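Mangubat Makers Help > Robot Arms > Upkeep and Repair

Grip pads fraying along the top edge, and a cable that worries me

Posted by Randa Khoury

Hi everyone! I look after a two-arm cell at our shop. Both arms have red two-finger grippers with stick-on black textured pads, and I have really enjoyed learning how to keep them going. I have two things I could use help with.

First, the pads. The rough material is getting ragged where it meets the red plastic at the top of the finger. It still grips fine as far as I can tell, but I log every grasp and the pads are at 985 since the last change. Do I trim the edge, or replace the whole pad?

Second, the cable into the white connector on the arm, next to the big round joint. I would like to know how people route theirs. Mine share the floor with everything else under the fabric, and the wiring has grown a lot since we set the cell up in November. No faults so far, but I'd rather sort it out while the arm is behaving!

Thanks in advance – this site got me through my first motor swap and I still can't believe it worked.

Naveen Mittal
Member, 507 posts

Good questions, and I love that you keep a grasp log. More people should.

Replace the pads, and do both fingers together. If you change one side only, the new pad is thicker than the old one and your closed position ends up off center. Here is how I do it:

Power off and let the arm rest on something so it can't drop.
Peel the old pad from the tip down, slowly. A little warm air from a hair dryer softens the glue.
Wipe the plastic with rubbing alcohol and let it dry fully.
Cut the new pad 2 mm short of the top edge of the finger. That edge is what catches on things and starts the fraying.
Press it on, clamp it lightly, and leave it overnight.
Zero the gripper again before you run anything.

I wouldn't trim a ragged pad except to get through a shift. It starts again right away.

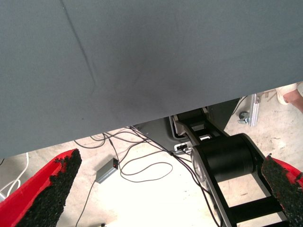 Reply by Nneka Usman

Naveen has the pads covered, so I'll take the cables, my favorite part of any cell (yes, really). With leads looping across the concrete and several of them heading for that white connector, I'd start at the arm and work outward. Tie the cable to one of the flat black links a short way back from the plug, so a tug lands on the tie and the connector never feels it. Leave a loop big enough for the joint to go through its full travel, then move it by hand with the power off and watch the plug the whole time.

After that, get the little gray box with the red light up off the floor. A strip of hook-and-loop on an aluminum leg is plenty, as long as the leads stay well away from the caster. A wheel rolling over a thin black cable is how I lost an entire afternoon last year. Label both ends of every lead while you're down there! Masking tape is fine.

One more thing – check how low the fabric hangs when the arm is moving. Mine used to drag on the joint until I pinned it higher.

Struan Ogilvie

I just use super glue on the pads. Holds great, though getting them off again is a pain. Humolon sells precut ones in packs of 21 if you don't like cutting.

Comment from Randa Khoury

Thank you all! New pads are on both fingers and curing tonight. The cables are tomorrow's job. Nneka, did you tie to the link itself or to a crossbar?

Comment from Nneka Usman

The link. The crossbars on mine sit too close to the joint, and the tie rubbed.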